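Preguntas frecuentes sobre papel pintado (las que me hacéis todas las semanas)

Soy Wálter Arboleda y llevo el taller Zorard, donde empapelo casas ajenas y, cuando me dejan, la mía. He juntado aquí lo que más me preguntáis por correo.
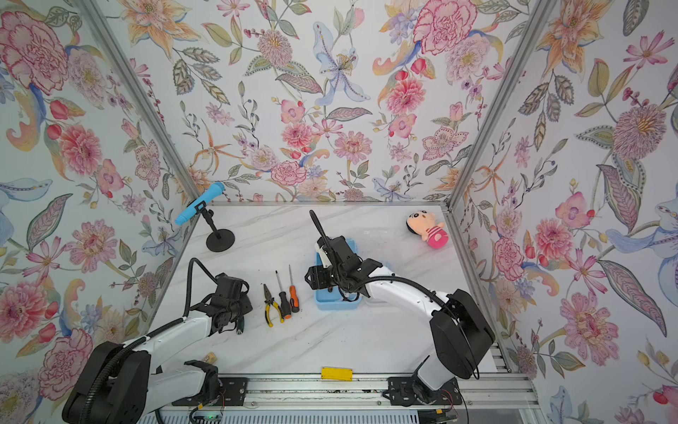 ¿Puedo empapelar encima del papel viejo?
Poder, puedes, pero yo no lo haría. La cola nueva ablanda la vieja y salen bolsas a los dos días. Arráncalo con agua tibia, un chorrito de suavizante y mucha paciencia (y la radio puesta, que ayuda).

¿Cuántos rollos compro?
Mándame el ancho de cada pared y la altura del techo y te lo calculo yo, ¡gratis! Si el dibujo es grande, pide siempre un rollo de más, que casando flores se pierde muchísimo papel. Y mira que todos lleven el mismo número de lote.

¿Un estampado de flores no agobia en un cuarto pequeño?
Me lo preguntáis con miedo y a mí me encanta. Mi pasillo mide 2 metros de largo y lo tengo florido hasta el techo. Con fondo claro se lleva muy bien. Si dudas, pega una tira con cinta de carrocero y vive con ella una semana.

¿Qué cola usas?
Para papel tejido-no tejido, la Pernska en polvo, y la doy directamente en la pared. La dejo reposar 30 minutos después de mezclarla, aunque el bote diga menos. Manías mías.

¿Se puede poner en el baño?
En un aseo sin ducha, sin problema. Con ducha, solo vinílico y lejos del agua. Y ventila, por favor.

¿Qué hago con las esquinas?
Nunca dobles una tira entera en el rincón. Corta dejando un par de centímetros de vuelta y empieza la siguiente con plomada, porque las esquinas rectas solo existen en los planos. Cuchilla nueva cada poco, que la gastada rasga.

¿Hacéis envíos?
Sí, a toda la península, y a partir de 50 euros el porte corre de mi cuenta. A Baleares y Canarias, escríbeme antes y lo miramos.

¿Volverá la colección Brircombe?
¡Ojalá! El fabricante me dice que en diciembre. Me quedan restos sueltos en 34 colores, buenos para forrar cajones o el fondo de una estantería.

¿Aceptas devoluciones?
Rollos cerrados y con su plástico, sí. Los abiertos no, lo siento mucho.

Actualizado el sábado, 6 de julio de 2024.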